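We use cookies to remember your region and cart. Accept / Manage settings
Get service notices by email. Sign up

Stoson Two-Arm Room Unit: Grip Release Notice and Replacement Kit

Posted 26 February 2019 by Gilberto Paucar, Nostorow Service Parts

Please read before ordering spares or starting the unit. Applies to every Stoson two-arm room unit on arm software 4.

What goes wrong

Gripper keeps holding after a stop. Operator presses stop, arms freeze as they should, but the release command gets dropped and the fingers stay shut on whatever they had. Next start, the arm goes to its home position with the cloth still in the grip. If the other end is under a mattress or round a bed leg, something has to give. So far we have had 9 reports. In 2 of them a wrist bracket was bent. No injuries reported to us.

Worst on soft goods. A hard object the unit notices, the finger gap reads wrong and it throws a fault. A shirt sleeve squashes down to nearly nothing and the gap reads as closed and empty. The unit thinks it is holding air.

Bedroom clothes pickup is where most of teh reports come from. Clothes left on top of the covers, arms working right at the bed corner.

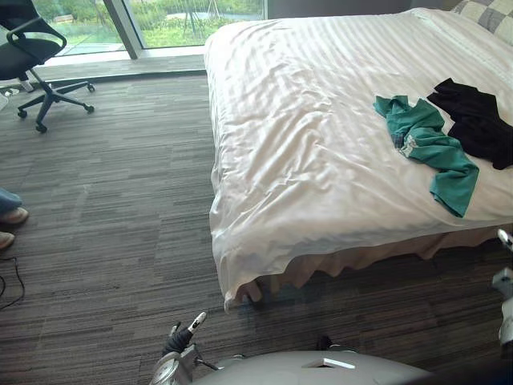
Clothes on the duvet, gripper near the corner of the bed.

Bed skirts and hanging covers make it worse. A finger can take a fold of bedding along with the garment and the sensor can't tell one layer from the other. Keep covers clear of the pickup spot where you can. Tuck them in.

What to do now

Stop the unit. Wait for both arms to go still. Do not reach between an arm and the bed.
Cut arm power at the rear switch. Software stop on its own is not enough for this fault.
Open the fingers with the hand release, one side then the other. Take the cloth out. Check both wrists for bent brackets.
Stand back before restart, outside arm reach, and that goes for anybody else in the room too.
Look at the floor. Cables near your feet are a trip risk when you step back in a hurry. Route them along the wall.

If an arm pulls on restart, hit the stop again and call us. Don't try to hold the fabric.

Two garments at once

Holding with both grippers is allowed, but after a stop you have to clear both. One customer cleared the left and forgot the right. Unit restarted, right side still clamped. Treat each hand as its own job.

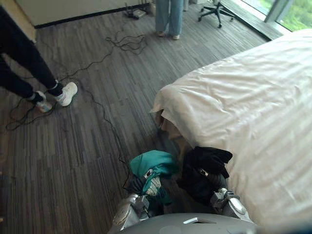 Can I keep using the unit until the kit arrives?
One-handed pickup is fine if you cut arm power after every stop and open the fingers by hand. Leave two-handed work until the kit is fitted.

The kit

Part: Vuvo grip release kit, order code 113
In the bag: 2 finger sensors, 2 spring releases, 4 screws, instruction card
Fits: left and right gripper, same parts both sides
Tools: small hex driver, not included
Price: free for units on this notice. Have your serial number ready

The spring release opens the fingers when arm power drops, so a stuck grip lets go at the rear switch. That means it will also drop what it's holding. Do not use the unit over anything breakable. The new sensor reads pressure as well as gap and picks up thin cloth much better, though very light fabric can still get past it.

Software update to follow in May. Fit the kit first, the update wont install without it.

Bent bracket? Do not straighten it. Send it back in the Paucar return box and we swap the whole wrist.

Related items
Stoson wrist bracket, left
Stoson wrist bracket, right
Vuvo finger pads, soft
Floor cable cover, gray
Rear power switch, spare
Notice: arm home position drift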